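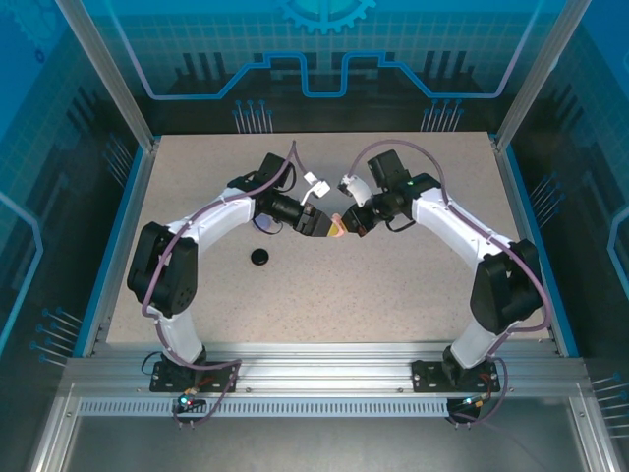
We use cookies to improve your visit. Accept / Manage settings

June
By the Jirkport Letter desk

I've been thinking about small things lately, the pink and yellow sort that end up on a table and never quite leave it. You know the ones. Little bits of bright something, a black disc off who knows what, a roundish thing in a colour between blue and purple that rolls behind whatever's biggest. My own table had 11 of them when I cleared it last month, and I'd happily have sworn it was bare!

The usual advice is to bin the lot. I read a whole book of it on the train to Urau (222 pages, and I could have done with half) and the author wants every surface stripped before bed. Well, I tried it. I lasted 15 days and I was miserable. The table looked like one in a waiting room, and I kept going to the drawer to fetch things I'd only just put away.

So I'm sticking up for the small pile. A table is for working at, and work leaves bits. I like a plain top, something pale with a speckle in it, which is kind to crumbs and lets anything pink shout at you from the doorway. Dark tops swallow black things whole. I lost a black button on my old one for most of a winter.

What I do object to is the tray. Onus sell a divided one for 30 quid, and my sister-in-law swears by hers, but a tray only gives the bits somewhere to breed. Same goes for the pretty bowls in Chukwu on the high street, much as I love looking in the window. Leave the things out where you can see them, pick them up, turn them over, and decide with the thing in your hand. Half of mine went back where they belonged that way, and the rest are still on the table, next to my tea.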